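Home Kitchen Reviews Garden About Contact

Clendusa stone worktop cleaner: a review after five months of toast crumbs and turmeric

July 20, 2022

6 min read

I've put off writing this one because, let's face it, a spray bottle isn't the most thrilling thing I've ever reviewed. But I get more emails about looking after stone worktops than about anything else on here (including the bread maker, and you all had a LOT to say about the bread maker), so let's get on with it.

A bit of background. I started using the Clendusa kit in February, after my old cleaner was discontinued and I'd spent a few weeks making do with washing-up liquid and a damp cloth. The kit comes in a cardboard sleeve and you get a 400 ml spray, a little tub of paste for stains and 2 cloths, one fluffy and one flat. It cost me £26 with postage. You can buy the spray by itself but the paste only comes in the kit, which I find a bit cheeky. 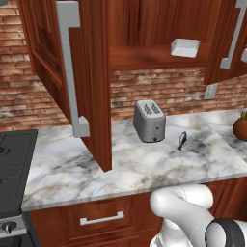
Marble is a lovely thing to have and a nuisance to live with, and anyone who's left half a lemon face down on it overnight will know what I mean. It's soft, it soaks things up, and acid takes the shine off it before you've had time to find a cloth. What it does do rather well is hide crumbs. With grey and black veining running all over white, and those faint beige-brown bits in between, you can have half a loaf's worth scattered in front of a two-slot toaster and not notice until you put your hand in it. So my first test was simply breakfast. I sprayed, waited a few seconds, wiped with the flat cloth and buffed with the fluffy one, and I was pleased! No smears, even with the low morning sun coming straight across it, and that light is merciless. The rounded front lip, where my sleeves always leave a sort of dull greasy patch, came up well too, although I did have to go over it twice.

The smell is mild. The label says fig, and I'd say more like a clean airing cupboard. My husband says it smells of nothing at all, so take your pick. It's gone in a few minutes either way, and I much prefer that to the old one, which used to get into the butter.

Now the paste. You're meant to put a blob on the stain, cover it with cling film and leave it overnight. I tried it on three things: a tea ring, a turmeric splash and a mark by the kettle that has been there longer than the kettle. The tea ring went completely. The turmeric faded to a sort of pale straw colour, and a second night got rid of most of the rest. The kettle mark is still with us. I've stood the fruit bowl on it.

Do be a bit careful with how much you use. The instructions say a teaspoon, but they don't say for what size of stain, and my first go left a slightly paler circle that took about 30 minutes of gentle buffing to blend in. I had a small panic, I'll admit. A reader called Aravind Pinto wrote to say he mixes his with a drop of water first so it spreads thinner, and I've done it that way ever since – much easier to control. 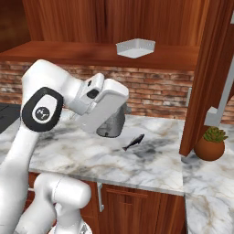

And then there's the question of etching, those dull spots you get from vinegar or orange juice. No spray is going to mend that, and to be fair to Clendusa they say so on the back of the bottle in perfectly readable type. An etch is damage to the surface itself and needs polishing out. If it's bad, get someone in. I had ours done by a local chap from Hodžić when we first moved, and it was worth every penny, but it's an all-day job and the dust gets everywhere, so clear your cupboards as well as the tops. I didn't, and I was rinsing mugs for a week.

A few of you asked how it stacks up against the Birkik spray. I've used both, and Birkik is cheaper and does nearly as good a job on everyday wiping. It leaves a very slight film though, and you feel it if you roll out pastry straight on the stone like I do. Misik do wipes as well, which I wanted to like, but they dried out in the packet before I was halfway down.

The trigger on the Clendusa bottle could be better. Mine started dribbling in the third month and I've since moved the lot into an old bottle from under the sink. Cloths have washed fine at 30 degrees with no fabric softener (please don't use softener, it ruins them).

Would I buy it again? The spray, yes, and I already have. The paste I'd happily share with a neighbour, as the tub will see me out at the rate I'm going. Four out of five, with the missing one for that trigger.

Next week it's washing-up gloves, so do send me your favourites.

Enjoyed this? Pop your email in the box to get new reviews every Friday. We use cookies to keep the site running. Accept Manage settings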